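**Cell check list, two-arm sorting cell "Foren", bench 14**
Filled in by: Tülin Değirmenci
Read by: Sérgio Veloso
Month: September, morning check before the long run

Please write the comment also when the answer is yes. Last time I found many ticks and no words, and I could not know what was looked at.

### A. Enclosure and floor

- [x] Corner posts are tight, no movement by hand
- [x] Wall covering lies flat, no loose corners
- [x] Floor surface clean, no dust under the bricks
- [ ] Front panel wiped on both sides

Comment: The panel I wiped only from outside. The inside needs the arms parked, and I did not want to lose the home position before Sérgio has seen it.

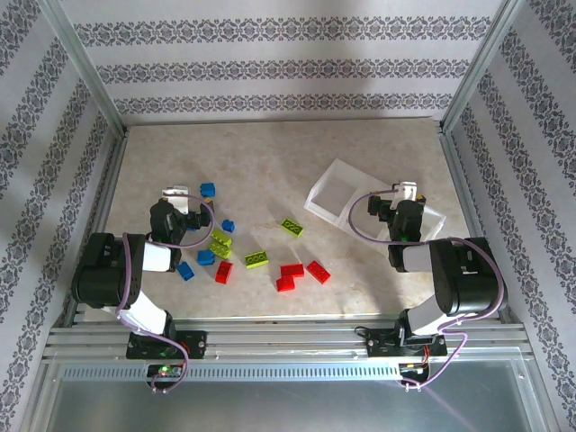
The posts were tightened with the short key from the Tollton drawer. Please put it back there. The long key gives too much force, and the thread in the slot was damaged by it once already.

### B. Rail and bases

- [x] Both base blocks sit flat on the rail
- [x] Base screws checked with power off
- [x] Vent slots of the front strip are free
- [x] Control boards fixed under the rail, both sides
- [ ] Cable passes below the rail without rubbing

Comment: The left cable hangs lower than I like. It does not touch anything sharp when the arm stands still, but I want one more clip before we run 8 hours. Right side is acceptable. 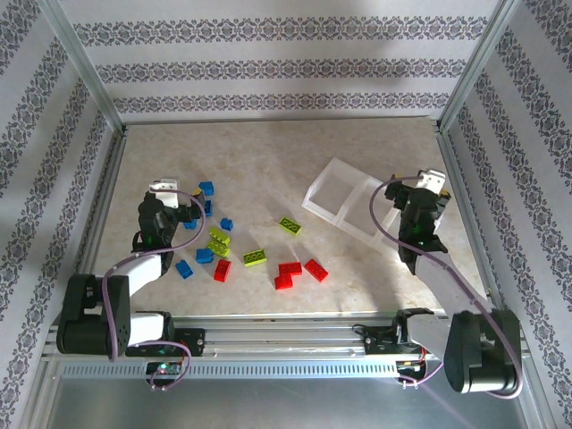
For the clip use the soft type from Pliltetport. The hard ones were pressing on the cable jacket, and we changed one cable for this reason in the spring. Part number on the bag ends with 361.

### C. Joints, cables at the wrist

- [x] No play in the shoulder joints
- [x] Elbow turns freely through the full range, power off
- [x] Cable loop at the gripper is wide enough at full reach
- [x] Connector at the wrist is pushed in until the click
- [ ] Arms do not meet in the middle during the slow test

Comment: The last point I leave open. In the slow test at 30 percent speed, the two grippers came closer than I wanted when both went for bricks in the middle. They did not touch. Sérgio, please look at the zone limit of the right arm and write the new value in the Tyagi notebook, not on loose paper.
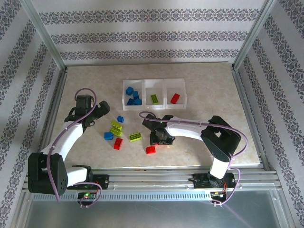 *Section C: both arms over the work area, sorting tray at the back.*

### D. Grippers and wrist camera

- [x] Finger pads have no cracks and no missing pieces
- [x] Finger screws are tight
- [x] Fingers close parallel, checked with a strip of paper
- [x] Wrist camera picture is sharp at working height
- [ ] Spare finger set is in the box

Comment: The paper strip was held equally on both sides. The box for spare fingers was empty when I opened it. I have ordered one set. If somebody took the old set for another bench, please tell me and I will cancel.

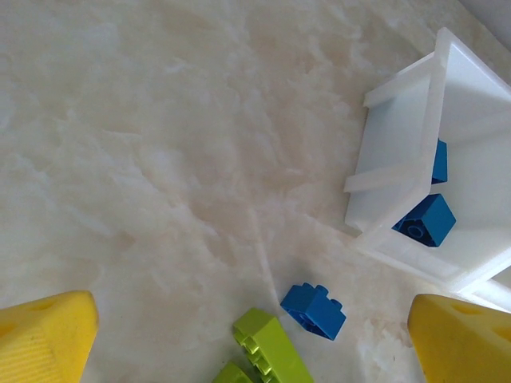

Foren cell check list, page 8

Wipe the camera glass with the dry cloth only. After the wipe, open the live picture and see if both fingers are inside it at the bottom. When one is missing, the camera mount has turned and must be set again before any picking.

### E. Before release

- [x] Emergency stop tested from both sides of the bench
- [x] Tray placed by hand with power off
- [ ] Open points in A, B, C and D closed
- [ ] Second signature

Comment: Do not release the cell for the long run until the clip and the zone limit are done. Short tests are allowed with one person at the stop button.

Checked: T. Değirmenci
Second signature: (open, S. Veloso)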